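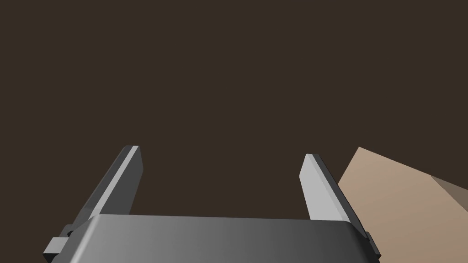 Sevenine runs a conference hotel and meeting rooms in Cundlow, and we arrange group lodging for events held elsewhere in town. Most of our guests come for trade meetings, training courses and association conferences that last between one and three nights. We handle the bedrooms, the meeting space, the meals and the basic stage setup, and the organizer deals with one office for all of it. Organizers often ask us what to put behind a speaker or a product table. We suggest a flat dark brown like the one at the top of this page, with no pattern or markings, so that lighter things such as the gray metal fingers in front of it stand out clearly. Stage backdrops are included in the price of the main hall, and you can choose yours when you send in your room plan.

Where we are

The hotel is on Becerra Street, an 11-minute walk from Cundlow station. Leave the station by the north exit, cross at the lights and keep the park on your left. Taxis wait on the south side. Drivers should use the entrance behind the building, where coaches can also pull in to unload. Parking is free for overnight guests. Day delegates pay a flat rate at the front desk, or the organizer can add it to the event bill.

The building

We opened as a small hotel with a breakfast room and one meeting room on the ground floor. Local companies began booking that room for staff training and then asked for bedrooms to go with it, so the business grew in that direction. The east wing was added later and holds the main hall. There are now 75 bedrooms on four floors, all reached by elevator. The quietest ones face the courtyard and we give these out first to people who have told us they are arriving late or leaving early.

Every bedroom has a desk, a kettle, an iron and a shower. Wifi is free throughout the property and does not need a new login each day. Four bedrooms are fitted out for wheelchair users, with wider doors and level showers. Please reserve these by phone so we can confirm which one you will have.

Meeting space

The main hall can be set with rows, round tables or a classroom layout. It has its own entrance from the parking lot, which helps exhibitors who have boxes to bring in. The smaller rooms are on the ground floor of the original building and have daylight on one side. Screens, microphones and flip charts are included. Interpreting booths are brought in on request and need to be ordered ahead.

Changes to a layout are free up to the evening before. After that we charge for staff time if the whole room has to be turned around.

Food

Breakfast is served from 6:30 on working days and from 7:30 on weekends. Lunch for delegates is a buffet with hot dishes, salads and soup, and there is always a meat-free main course. Dinner can be served in the restaurant or at tables in the hall. Send us allergy information by name if you can. We put a card at the place setting and the kitchen keeps a copy of the list.

Our restaurant is open to the public as well, so larger groups should agree on a time with us in advance.

Group lodging with Vurard

When an event is too big for our own bedrooms, we book the rest through Vurard, our lodging desk. Vurard holds rooms at 23 hotels and guesthouses in and near Cundlow, from simple single rooms to business class. Delegates get one booking link with all the places listed by price and by distance from the venue. The organizer receives a rooming list every week and a final one before arrival.

Vurard also works for events that do not use our meeting rooms at all. The terms are the same. There is no booking fee for the organizer, and unused rooms can be released without charge until the date written in the contract.

Who works here

The front desk is staffed day and night. Each event has one coordinator, who takes the first call, draws up the contract and is in the building while the event is on. Housekeeping and kitchen staff are our own employees. Sound and lighting for large evening events are supplied by outside contractors, and their charges appear on a separate line of your quote.

The hotel closes for maintenance during the first part of August each year. The Vurard desk stays open in that period and can still answer questions about bookings.

Visits and quotes

Organizers are welcome to come and look around. Tell us which rooms you are interested in, since we cannot show a room while a group is using it. For a written quote we need the dates, the number of people, the layout you prefer and whether you want meals. Quotes are held for two weeks.

Page last updated 2021-04-24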